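Shared Meals Return to the Ernden Canteens

Apr 22, 2020

The municipal canteens of Ernden were founded to give mill workers a hot lunch at a fair price. At their height they served 397 people a day. The building on Vurnov Street still keeps its long counter and its original bell. 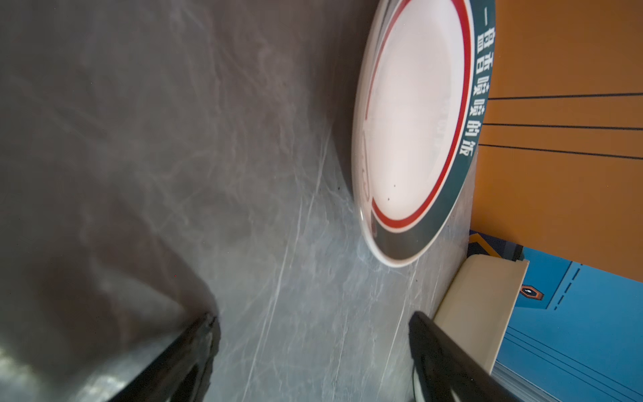

Records held by the town archive show that menus changed little from one year to the next. Barley soup, boiled potatoes and stewed fruit appear in nearly every week, with fish added in July.

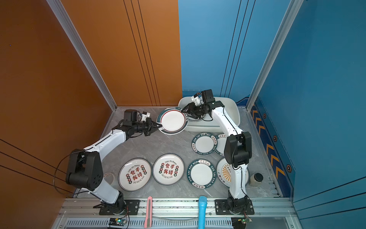 The archive also holds 142 letters from former diners. Many recall the seating rules – families at the windows, apprentices by the door – and the fines for wasted bread. Frans Aerts, who has edited the letters for publication, regards them as the fullest account of daily life in the district.
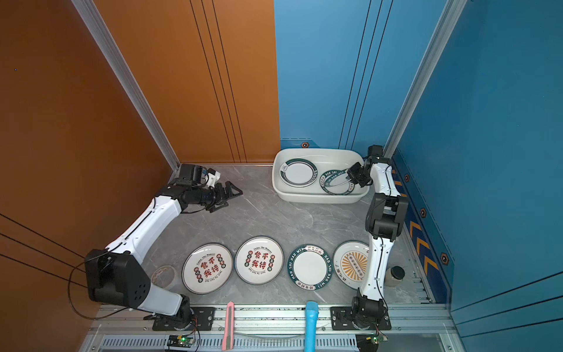
Two arms on a shared rail, between orange and blue walls.

The Toivonen Foundation has agreed to support the restoration of the kitchen over 2 years. Work on the roof will come first, followed by the ovens and the cold store.
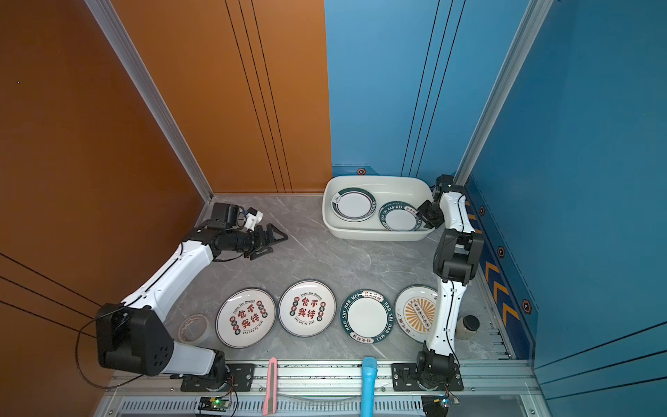

The gray marble-patterned surface, with blue panels behind and to the right.

A selection of the letters will be printed by Jinevska Press.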